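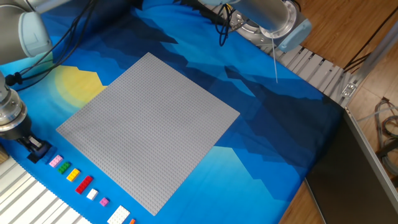 3.2 Laying out the pieces

We love this part of the study, and we think it deserves more space than a methods section usually gives it. A building task starts well before the first brick goes down. It starts with a surface and a handful of pieces, and with somebody deciding how those pieces should wait their turn. Lok-yiu Lui, who drew up the Flanent layouts, put the bricks in a line beside the baseplate, and the line has served us wonderfully ever since.

The baseplate is gray and covered in studs, and it lies on a cloth printed with mountains in many blues (the yellow sun peeks out on the left, and yes, we got very fond of it). A plain cloth would have been the safe choice. We wanted something busier, closer to the tables where people play, and the layered ridges give every color a different background to stand out against. 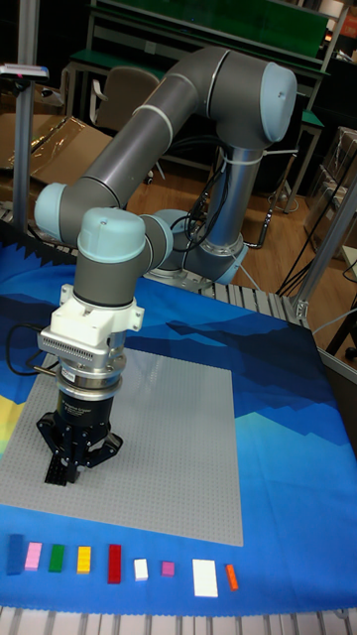

Page last modified: November, by T. Isaksson

Figure 4. The baseplate on the mountain cloth, with the row of bricks along the front and a large flat white plate among them.

The order of colors matters more than we expected. Pink, green and yellow come one after another, and the longer red brick follows. In the Plondent sessions, people asked to remember a row nearly always used the long red one as their landmark, counting outward from it in both directions. What a lovely result! Of the 94 people who took part, only 6 named the white plate first, although it is much the bigger piece. Trygve Isaksson suspects that a flat plate reads as ground, something to build on, and we would be delighted to see that tested properly.

Spacing is the other half of the story. Pieces set close together get treated as a pair, even when their colors clash.
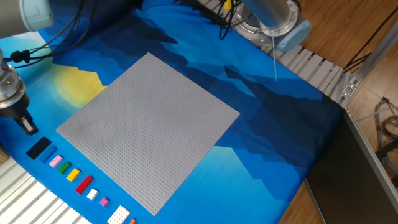
A small gap does the opposite, and people pause there as if the row had a comma in it. We saw this at both Drirkstead and Midtbø, with quite different groups, and it held up across roughly 3000 recalled rows. Section 3.3 takes up the same question for rows laid out in a curve.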